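**Ticket 130 — Route sheet sends loaded trucks down the valley road**
Opened by: Marlene Melnyk, Petkov dispatch
Status: reopened

Closed in March as "driver error." I don't buy it. Two drivers who have never met made the same wrong choice from the same Tatetora route sheet, so I'm reopening it and going through the sheet line by line.

**Step 1. The bridge.** The sheet says "pass under bridge, no stop required." There are stop signs.

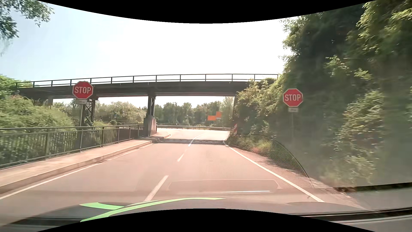 *Valley road at the bridge, STOP sign on each side.*

Both have a small plate underneath that I can't read. Tevach support says the plates "probably" apply to something else. Probably isn't good enough for a route sheet. Somebody needs to go read them.

**Step 2. The drop-off.** The sheet gives the timber yard as "200 m past the bridge, left side, open frontage." I have no argument with the distance until somebody measures it. The rest I do question. 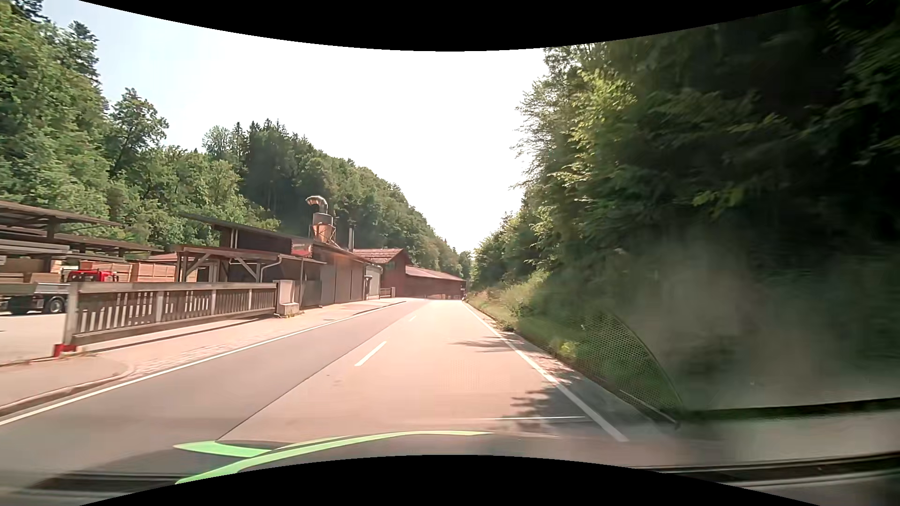 Drivers keep calling in to ask where to turn, and the stock answer from Tevach is that the yard is obvious. The stacks are easy to spot, sure. But there's a long slatted fence between the sidewalk and the yard, so "open frontage" is wrong, and a driver looking for a gap with a load on has to look hard. I want the entrance described in words. Their last fix was to move the map pin 5 m, and we got the same calls the next week.

**Step 3. After the yard.** If you miss the turn, the sheet says "continue to Cestberg, turning area on right." I asked for the source and was told "existing data."
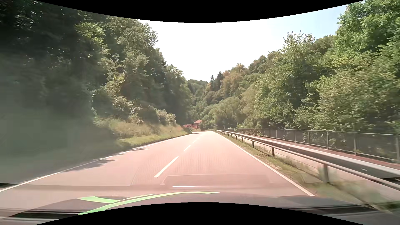
Existing data from whom? The last driver who trusted that line went some 79 minutes over on his run. I'd like the turning area confirmed or the line deleted.

**Sat 2 May:** Tevach replied that the sheet "passes validation." Against what, they don't say. Asked again.

**Still open:**
- wording of the sign plates
- entrance description for the yard
- turning area, confirm or delete

Do not close without my OK. — M.M.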